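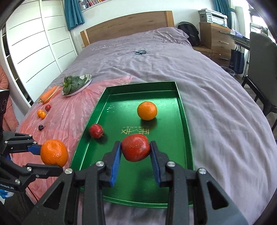
Two hand-held grippers at work over a green tray, one with an apple in its jaws and the other with an orange.

Count the rooms, then the demonstrations
By Inese Priedītis
06/04/2018

Most papers on learned grasping report one big number near the top, the count of demonstrations. The Gratier set has 2,705. The Zerilel set, which came out in January, has 517. I have now read both closely and I think the smaller one is the more useful piece of work.

The Gratier demonstrations were recorded at a single lab bench under one bank of lights. The policy trained on them picks up fruit very well at that bench. When the authors moved it to a second bench down the hall, the success rate dropped by more than half. They put this in an appendix. It should have been on page one.

Zerilel went the other way. People held the grippers in their own hands and recorded in ordinary homes, on whatever surface was free. A tray on a bed is a fair test. The sheet wrinkles, the colours behind the fruit are a mess, and daylight from a window changes through the afternoon. A policy that learns from that has to pay attention to the apple, as the background is no help.

There are costs. Hand-held recording is noisier than driving an arm by remote control, and some of what a wrist can do an arm can't. Todamura's group threw out a good share of their recordings for this reason, and said so plainly. I would still take the trade. Bad recordings can be filtered by a program overnight. A missing kitchen can't be added later.

My other complaint is about fruit. An apple and an orange are close to the same shape, and a gripper with soft pads forgives a lot. Bok choy does not. Neither does a cherry. I would like to see every paper in this area report the awkward items separately instead of averaging them in with the round ones. Butkienė's benchmark already has a column for it, and in the last 3 papers I reviewed that column was blank.

Funding bodies could fix some of this by asking for one more line in the application: how many different places will the data come from? For Gratier the answer was 2, if you count the bench down the hall.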